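Marker cube pose drops out when both hands are close together

Posted by Kgomotso Molefe
Sep 19, 2018

We record demonstrations with two hand-held grippers, a cube of square fiducial markers on each, and a head camera looking down at the hands. Tasks are drawer opening and tool use at a desk. Tracking is fine with one gripper in use. With both in view and working near each other, one cube loses its pose for several frames, then comes back with the orientation flipped. Of 521 episodes, too many fail our filter to train on. Exposure is on auto. Is this a calibration problem or a lighting problem?

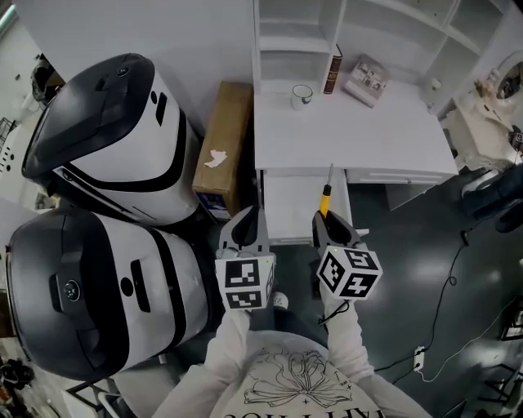 The floor is smooth and reflects the overhead lights. I can't change the room. The IDs on the two cubes are all different, I checked.

Ruth Staniforth

Probably neither. A flip on reacquisition is the usual planar ambiguity: if only one face is detected and it is small in the image, two poses fit the corners almost equally well. Solve for the whole cube as a rigid body using every visible corner, and reject any solution whose rotation jumps more than your wrist could manage between frames. We did this on the Trulell recordings and the flips went away. The dropouts stayed.

For the dropouts, fix the exposure. Auto exposure meters on the bright parts and the black squares smear when the hand moves. Set 2000 microseconds, raise the gain, and accept the noise.

You also need the cube geometry measured. Glued faces are never quite square, and the joint solve will show it as jitter.

Senthil Subramaniam

Bigger cubes. Worked for us.

Marietjie Shezi

Agree with Ruth on the joint solve. Bigger cubes block each other sooner when the hands cross, so I would try that last. If gaps are short, interpolate position and slerp the rotation, but keep a flag on those frames so they can be left out of training. We left the flag off in July and had to reprocess 3000 episodes.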